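Trarnero Test Room: Frequently Asked Questions

Last changed: 2019-11-26

These are the questions we receive most often from guests and new colleagues. If your question is missing, please write to Florin Bratu.

Who may start a robot task?
Any person who has done the safety course and has signed the room book. Guests from Wekiletti and Karakaya must also sign, even if they come only for one afternoon.

How many people should be in the room?
Two at least. One person runs the task and the other stays by the stop button. The second person does not use a phone or a laptop during this time.

Which rules apply to kitchen appliances?
We treat every appliance as if it is hot and connected, also when we believe it is not. Before a run, check the mains cable and put it where the arms cannot catch it. Only the things needed for the task stay on the table. 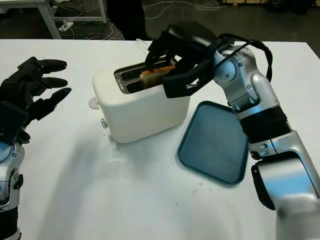

A person never puts a hand between the arms and the appliance while the motors have power. If the bread gets stuck, press stop, pull out the plug, wait 16 minutes and only then take it out with wooden tongs. Metal tools are not allowed, also not for a very small piece.

May we eat the food from the tests?
No. It goes in the marked bin at the end of the day.

How fast may the arms move?
For tasks with heat the limit is level 3 in the Esine control program. Please do not change it yourself. If you think that your task needs more, send a request and we will look at it together.

When must the hands be inspected?
After every 1,000 grasps, and after any hard contact with the table or an appliance. Look at the finger pads and the cable at the wrist. Write the result in the room book, also when all is good.

What do I do if there is smoke?
Press stop, switch off the mains at the wall if you can reach it safely, and leave the room. Then call 559 from the corridor phone.

When will the rules be reviewed?
The next review is in January. Proposals can be sent before that.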